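Subject: Re: Bowl station, left gripper and cable routing

To all members of the list,

With reference to the question quoted below, the Prulter unit at Nastthorpe was serviced on Saturday, May 5, 2018, and remains in use on the bowl task.

> The left gripper at our station lets the rim slide when a bowl is lifted. Should the pads be replaced, or the closing force raised?
> We would also be grateful for advice on the right arm cable.

Please replace the pads first. The ridged face must lie against the outside of the rim before any force setting is altered. Our closing force stands at 30 percent, and the pads are inspected every 14 days.
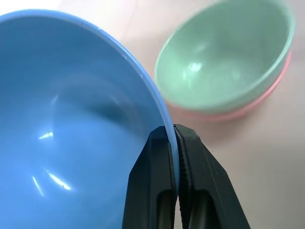

Wrist view, gripper closed on the rim of the blue bowl.

After new pads are fitted, both arms should be brought to the bowls with the fingers open and checked for clearance over each rim. The open position is then saved in the Lello controller. Stations that have kept their old values should enter them again by hand.

On the second point, the cable leaving the right gripper should have enough slack for the full reach of the arm. At our table it loops over the surface and drops over the front edge. Please check the whole length for wear at each inspection, and make sure that it does not pass under a bowl.
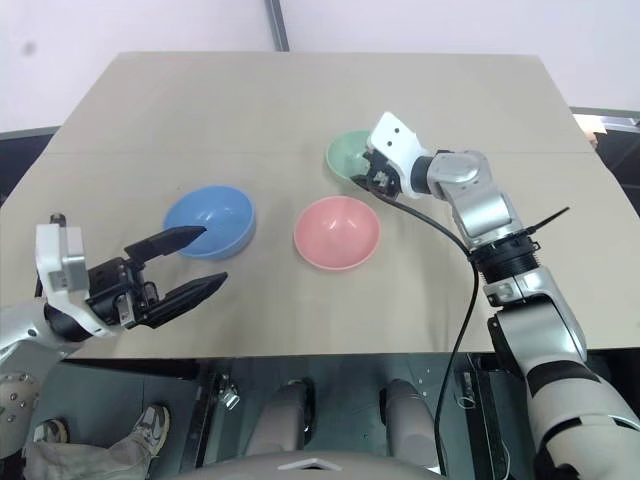 Liew Laboratory, Department of Automation, Equipment Support Group

Stations requiring replacement pads are asked to reply to this list before the June order is placed. Please state the station name and the number of pairs required. Pads are supplied in packs of 15 pairs, and packs cannot be divided between sites.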